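Still fiddling with the grasp planner in Nustis, and I think I've found why it dithers. It was scoring 2000 candidate grasps on every update and changing its mind between two nearly identical ones! So I cut the list to 100 and made it stick with its choice unless something clearly better comes along.

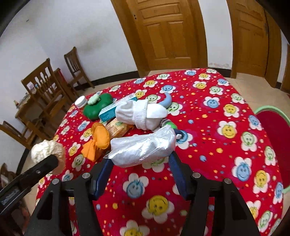
Clear plastic is still the sore point, mind you (depth readings go all over the place), so that's my next evening gone.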